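Can a Robot Do the Dishes Yet? Skistgate Opens Its Doors to Find Out

Apr 11, 2022

If you have ever stood at the sink after a big family supper and wondered when a machine was going to take over, the folks at Skistgate have a partial answer, and it's a pretty exciting one. The small robotics workshop held its first public evening last week in the old Navaratnam building, a brick cannery put up in 1911, and the place was packed to the back wall. Every one of the 54 chairs was taken and latecomers stood along the windows with their coats on.

The topic was chores. No backflips, no dancing, no machines racing each other around a track. Wing-sze Mak, who leads the manipulation group, opened by putting a list of ordinary jobs up on the wall: clear a table, load a rack, fold a tea towel, restock a low shelf, pair socks. Then she asked the crowd which one they thought would be hardest. Most people shouted socks. Mak said socks were bad, but that the tea towel had cost her more evenings than anything else on the list.

Her reasoning made good sense once she got going. A mug is a mug from one second to the next. It has a handle, it has a rim, and if you push it a little it slides and stays the same shape. A tea towel is a different object every time you touch it. The corner you wanted is underneath, the hem you were tracking has rolled over, and the machine has to work out what it is looking at all over again. People do this with their fingertips, half the time while talking to somebody else, and we have no idea how much we are doing.

So the group has spent most of its effort on rigid, everyday things, and particularly on the business of picking something up and putting it where it belongs. That sounds like the easy end of the pool, and Mak laughed when somebody said so. Picking up is several problems stacked together. The hand has to arrive at the right angle, close without shoving the thing away, hold hard enough to lift and gently enough not to do damage, and then, at the far end, let go in a way that leaves the object sitting where it was meant to sit. Letting go, she said, gets far less attention than it deserves. A lot of early trials went beautifully right up to the last centimetre.

Round and lumpy shapes are a favourite test for this. A box gives a gripper two nice flat faces to squeeze. A squash or a gourd gives it ridges, a curve that falls away in every direction, and a bottom that may or may not want to sit level. Anyone who has tried to stack produce at a market stall knows the feeling.

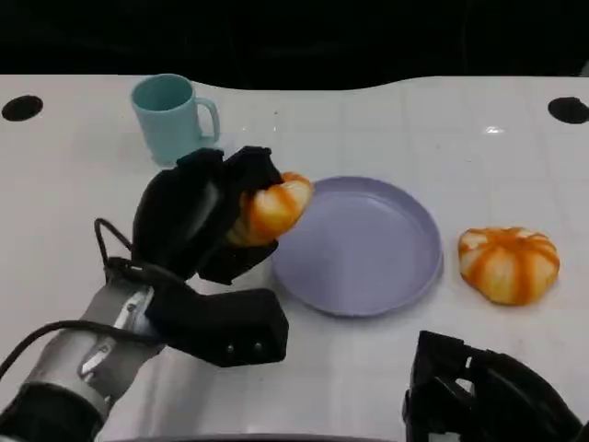 Dishes bring their own trouble. A plate with a raised rim is a small target with a fence around it, and an object coming down onto it can catch the edge and tip the whole works. Shiny tabletops bounce light back into the camera. Pale dishes on a pale surface can be tough to pick out, and once the machine's own hand swings in front of what it's reaching for, part of the view is simply gone. Mak described teaching a system to carry on sensibly when it can only see half a mug, a thing any four-year-old manages at breakfast without a thought.

The part of the evening I enjoyed most was the discussion of how all this gets taught. The old way was to write out the motion: go here, close, lift, go there. It works wonderfully so long as the world holds still, and factories are full of machines that have been doing it faithfully for decades. A kitchen doesn't hold still. The bowl is never quite where it was yesterday, somebody has left the mail on the counter, and the dog has opinions. The approach Skistgate favours is to show the machine a job over and over, with things shifted around between goes, and let it pick up the pattern from the demonstrations. A person guides the arms, the system soaks it in, and after enough practice it has a go by itself.

How much is enough? Mak was careful with this one. A simple move between two spots on a table can start to look respectable after an afternoon of showing. Getting the same move to hold up in a different room, under different lamps, with dishes the machine hasn't met, takes far longer, and she wouldn't put a date on it. I liked her for that. The field has had plenty of dates put on it over the years.

Two hands turned out to be a lively subject as well. A single arm can do a surprising amount, but think about opening a jar, or holding a bag while you fill it, or wiping a dish. We steady with one hand and work with the other, and swap without noticing. Getting a pair of mechanical hands to share a job that gracefully, without bumping each other or both waiting for the other to start, is a problem Mak called "the good stuff". You could tell she meant it.

The second half of the night belonged to Ashraful Begum, who came at the question from the shop floor. Begum manages operations at Sullden, a housewares and garden retailer with a busy stockroom, and he was there as a potential customer with a long wish list. He'd love help with unpacking. He'd love help putting returned items back where they go, the slow and fiddly job that always lands on whoever is closing. He has watched staff with years of product knowledge spend whole shifts walking candle holders from a cart to a shelf, and he would much rather have them out front, talking to people about what they came in for.

He was also frank about what would stop him from buying anything today. Speed was one. A stockroom worker picks, turns and places without breaking stride, and the machines he has seen still pause and ponder between moves. Recovery was the bigger one. When a person drops something, they pick it up, check it for chips and carry on. Begum wants a machine that can notice a slip and fix it without somebody jogging over from the other end of the building. A helper that needs a helper, he said, is just two payroll lines. That got the biggest laugh of the night.

The question period ran well past closing. A woman who looks after her father asked about homes, and whether any of this might let him stay in his own place longer. Mak answered her slowly and kindly. Small jobs such as fetching a cup or clearing a side table are the ones she believes could come first, and they matter a great deal to a person who can't easily bend or carry. She also said that a home with somebody frail in it is the last place you'd want to send a machine before it was ready, and that her group has no plans to rush there.

A retired machinist near the front wanted to know about hands. Why fingers at all, he asked, when a suction cup or a simple pincer would do for most of it? There was a good back-and-forth on this. Simpler grippers are tougher, cheaper and easier to repair, and for boxes on a belt they're terrific. But our cupboards, taps, drawers and handles were all built for people, and a hand with fingers has a shot at using the lot. Padding and fabric over the fingers can help with grip on slick or bumpy surfaces too. The machinist said he'd still take the pincer. Mak told him to come by the workshop and argue it properly, and he wrote down the address.

What about cost? Prices came up twice and both times the answer was vague, which is fair enough for equipment that isn't on sale. Begum said he'd think about it the way he thinks about a forklift. It has to earn its spot on the floor, and it has to be something that regular staff can run after a day of training.

I came in a bit of a skeptic and left grinning. The dishes in my own sink are safe for a while yet; I did them by hand when I got home. But hearing people talk so plainly about the last centimetre, about half-hidden mugs and rims and gourds that won't sit level, gave me a better feel for how far this has come than any flashy video ever has. These are real jobs, the ones that fill up our evenings, and there are clever people giving them the attention they deserve.

Skistgate plans to hold a second public evening in October, again in the Navaratnam building. The subject will be cloth, tea towel included, and the group hopes to be joined by a guest from Tasivik, a commercial laundry that has been trying out automated folding on its hotel linens. Entry is free, with 20 spots set aside for high school students and their teachers. Doors open early, and judging by last week's turnout, you'll want to be in line when they do.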